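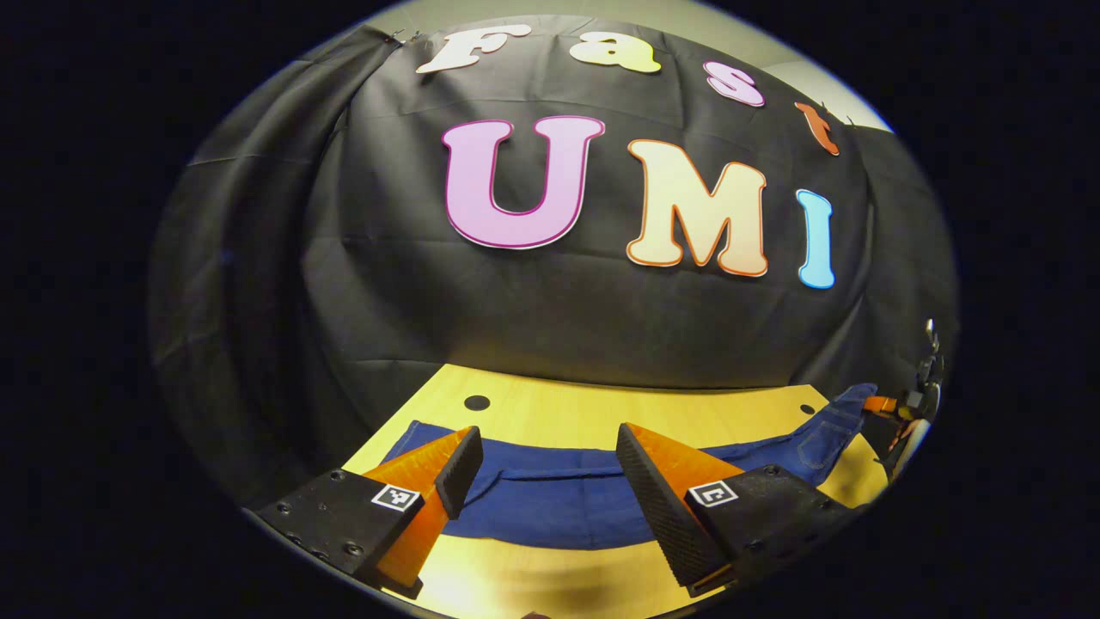 Paula Coman asked whether the black cloth would carry letters across the middle and still hang properly at the top, because her last one sagged as soon as she put a name on it. It will, as long as you spread the fixings along the top edge and use light letters. She uses hers behind a table of second-hand clothes, mostly jeans and jackets, and that is a fair picture of what most people buy it for.

Shop > Table displays > Backdrops > Serkside cloth, black

Serkside Backdrop Cloth, Black

£59 including VAT. Delivery is worked out at the checkout. Price from 3 March 2026.

The Serkside is a plain black cloth made to hang behind a table. It gives you a dark background for folding, sorting, selling or showing clothes and other soft goods, and it gives you somewhere to put a name or a word in cut-out letters. It has no printing on it and no shine. Both sides are the same, so if one side gets marked you can turn it round and carry on.

We sell it as a cloth only. The table, the letters and the pins are not in the pack. Letters are sold separately (see further down), and any decent pins or small clips will hold it.

Size and make-up

Width: 3000 mm
Drop: 2 m
Colour: black, both sides
Cloth: woven polyester, matt
Edges: hemmed on all four sides, with a double hem at the top
Top edge: plain hem, no eyelets, no pole pocket
Packed: folded in a cotton bag

The width is meant to be more than you need. On a normal trestle or kitchen-sized table you will have spare at both ends, and you can let it gather at the side or bring it round the corner. If you would like it flat all the way across, measure the wall and fold the extra behind before you pin. Please don't cut it down unless you are ready to hem it again, as the weave does run.

The drop is enough to come down behind the back edge of a table and out of sight. How far it goes past the top depends on how high you fix it. We suggest you hold it up with a helper first and mark the wall lightly in pencil, because it is a nuisance to move once a row of pins is in.

Hanging it

You can put the Serkside up on a pinboard, a plasterboard wall, a wooden batten or a frame. Start in one top corner, then do the other, and then fill in between them. Put a pin in the middle if you only have a few. A batten is the neatest job if the display is going to stay up, and clips are better if you take it down at the end of every session.

Pins should go through the top hem, where there are two layers. A pin through the single cloth lower down will leave a hole that shows under a strong light. Clips with a flat jaw are kind to the hem. Clips with teeth will hold too, but they pull threads over time.

Leave a hand's width between the cloth and any lamp. It is not a fireproof cloth and it is not sold as one. If you are hiring a hall or a school room, ask what they need before you order, because some places will only take a treated cloth. We have a treated version on trial from the same mill and expect to list it in May.

Putting letters on it

Light letters work best. Card, thick paper and thin foam are all fine. Wooden letters are too heavy and will drag the cloth forward.

Bright and pale colours stand out best on black: pinks, creams, yellows, light blues, orange. Dark reds and navy get lost, even with an outline. If you have letters in a dark colour that you really want to use, stick them on a slightly bigger piece of pale card first so there is a border all the way round.

A short word in large letters can be read from across a room. If you need a second word, make it smaller and run it over the top, straight or in a curve. Lay the whole thing out on the floor before you fix anything. For a curve, tie a piece of chalk to a string, hold the other end still and draw a faint line to follow - chalk brushes off this cloth with a dry hand.

For fixing, we have had good results with small squares of double-sided tape meant for fabric, and with dressmaking pins pushed in from behind. Glue dots hold for a day or two in a warm room and then let go. Hot glue stays on for good, so only use it if you never mean to change the wording.

Creases

The cloth comes folded. The fold lines drop a little after it has been hanging, but they do not go completely by themselves. A steamer used from the back takes most of them out. If you iron it, use a cool iron and a tea towel in between. A hot iron leaves a shiny patch, and there is no way to get rid of that afterwards.

If smooth matters to you, store it rolled on a cardboard tube. If it does not, fold it back into the bag. For a stall or a craft table many customers leave the folds alone.

Washing

Take off all the letters, tape and pins first. Wash at thirty degrees, on its own or with other dark things. Hang it to dry over a door or a line. Do not tumble dry. Black cloth shows lint, and a lint roller before each use makes more difference than washing. Chalk, dust and pet hair all come off with the roller. Candle wax does not, and we have not found a good way to shift it.

What sort of table suits it

Pale wood looks good in front of black, and dark blue denim shows up much better on a pale top than it would on a dark one. If your own table is dark, put a light sheet or a piece of plain board on it. Keep the goods on the table and the cloth behind them. Denim laid straight onto black cloth is hard to see, especially the seams and the hems, and those are the parts buyers ask about.

For jeans, lay them out full length along the table with the waist at one end, smooth the legs down with the flat of your hand, and fold from there. You need a table at least as long as the jeans if you are doing this all day. On a short table the bottoms of the legs hang over and pull the rest after them. Anything with a rough edge will catch the cloth where it touches the back of the table, so run a hand along it first and sand it if need be.

Light from above is usually enough. A glossy table top will throw some of that light back at you, and moving the lamp a little forward or a little to one side generally sorts it out.

Goes with

Adams letter set, card. Soft rounded capitals and small letters in mixed bright colours with outlines. There are 26 capitals in the basic set, one of each, so check your wording for repeats before you order. Extra letters are sold singly.

Distadance clips, small. Flat jaw, sold by the box. These are the ones we use on our own stand. They grip a double hem well but will not open wide enough for a thick batten.

Cardboard tube, long. For rolled storage. Sent separately by courier, and it often turns up a day after the cloth.

Questions we get

Themba Mathebula wrote to ask if two cloths can be joined to make a wider one. They can be hung side by side with a hand's width of overlap, pinned through both top hems. The join shows as a soft vertical line. We do not sew them together for customers, but any alterations shop can do it.

Can you see through it? Not in an ordinary room. With a window right behind it you will get some glow through the weave in the daytime. Hang two layers if that bothers you.

Does it come in other colours? We had a grey and dropped it. There is a cream, but it is a different cloth, heavier, and it is on its own page.

Does it smell when it is new? A bit, as most polyester does. An afternoon on the line deals with it.

Is it the same cloth as the old Serkside with the eyelets? Yes, the same cloth and the same mill. The eyelets were tearing out at the corners, so we took them off and doubled the top hem. We have sold more than 500 of this version and would not go back. If you have the old one and the corners have gone, cut the eyelets away, fold the edge over once and sew it down, and it will do for a good while yet.

Orders and returns

Orders placed before noon normally leave Grisitham the same working day. If the cloth is not right, send it back unused in its bag within a month and we will refund the price of the cloth. We cannot take it back once it has been pinned or had letters stuck to it. If there is a fault in the weave or the hem, tell us and send a photo, and we will send another one out without waiting for the first to come back.

Collection from our counter is free, but please ring first so that we can have it ready.

Contact us | Delivery and returns | © Grisitham 2026 | Back to top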